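Search articles...
Type and press enter

April 4, 2020
By Benjamín Insaurralde

My internet plan promises speeds "up to" 500 megabits. I have come to admire those two words. I am up to seven feet tall. My car is worth up to a million dollars.

With everybody home this month, the whole of Bretthorpe has been finding out what "up to" means. On Tuesday evening mine meant 13. I called Rurov, my provider, and a recording told me my call was important, then played the same flute piece until I could have conducted it. The agent, when she came on, was lovely. She suggested I upgrade.

I don't blame her. I blame a business that sells a ceiling and bills you for it as if it were a floor. If the deli sold me up to a pound of ham, there would be words.

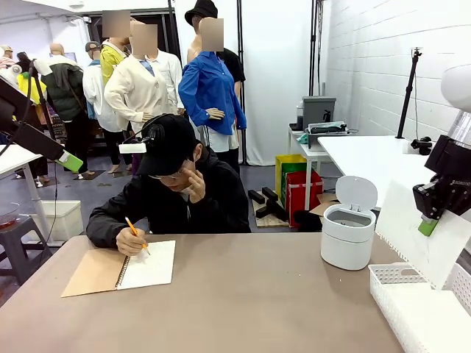
So print the floor. Put the slowest speed a customer should expect at eight in the evening on the front of the bill, in the same fat type as the price, and knock money off for every night it's missed. Dudás, the only other outfit that will run a line to my street, says this would "confuse households." My household has read all 1432 words of its terms of service, and I think we could handle one more number.

Until then I'd like to pay up to my full bill. I'll let Rurov know in May how much that was.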